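Laundry room assistant, part time, Stornen House

Posted June 11, 2025

Do you like the moment when a heap of crumpled clothes turns into a neat pile on somebody's bed? We do too, and we're looking for one more person to share it with!

Stornen House is a shared home for 18 older residents, run by the Kwofie housing group. We wash everything in-house, in small loads, each resident's clothes kept apart from everybody else's. It takes longer than one big mixed wash, and jumpers come back to the right wardrobe. 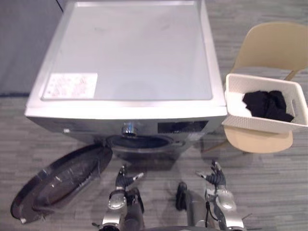

The job is four mornings a week, starting at 8, and most of it happens on the ground floor. You'll collect, sort, wash, dry, fold and deliver, and you'll get to know people's cardigans very quickly. We're fond of doing things the simple way: the basket goes on a chair right beside the washer, door open, so you can load without stooping to the floor for every sock. Darks get their own wash (please, always, we've had a grey tablecloth or two), and you check every pocket before it goes in. Tissues are the great enemy. You don't need to have done this for a living. If you've kept a family in clean school shirts you know most of it already, and Ulises Chávez, who runs the laundry, will teach you the rest in your first fortnight.

What you'd be doing
Collecting bags from the rooms on the Rirnska corridor and the garden side
Reading care labels, and asking when a label has worn away
Wiping the door seal and leaving the door open between loads
Small mending, buttons mostly, if you enjoy it
Delivering folded clothes and stopping for a chat

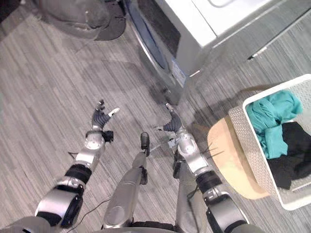

2 min read

We care a lot about the room itself. There's carpet underfoot, so baskets stay up on a stool or a chair, and cables and bags are kept out of the walkway. You'll be on your feet a good deal and carrying full baskets, so tell us if that's a worry and we'll talk about how to share the lifting.

Pay is by the hour, with paid holiday and lunch from our kitchen on the days you work. There is a bus stop at the gate and a dry place for a bike.

To apply, write us a few lines about yourself and post them or hand them in at the front desk, marked for Erna. No CV needed. We'd love you to come and see the laundry before you decide, so say which mornings suit you. Applications are open until the end of June.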